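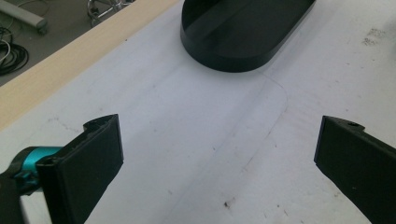 Section 3: Setting up a counting point on the Emgate footbridge

Counting people over the new river crossing is a lovely way to spend a morning, and your figures go straight into the case for the Skikunau path extension! Set-up is quick once you've done it a couple of times.

1. Collect a Bakker counter and its strap from the Sallov end of the bridge. The cabinet opens at 7 am.

2. Strap the counter to the third railing post, at hip height, with the lens facing straight across the deck.

3. Hold the green button until the display reads 614. That's the site code for this bridge (the old ferry steps are 600, so do check).

4. Walk past once in each direction. The total should go up by two.

5. Press Start and write the time on your sheet.

Note: cyclists and walkers are counted together. Keep a pencil tally of bikes if you can, it really helps the path designers.

Note: the memory holds 3,000 crossings, plenty for even a sunny fair day.

Caution: never lean over the parapet to adjust the strap. If it slips out of reach, leave it and ring the bridge office.

Caution: keep the deck clear for wheelchairs and prams while you work.

To download your count, go to Section 4.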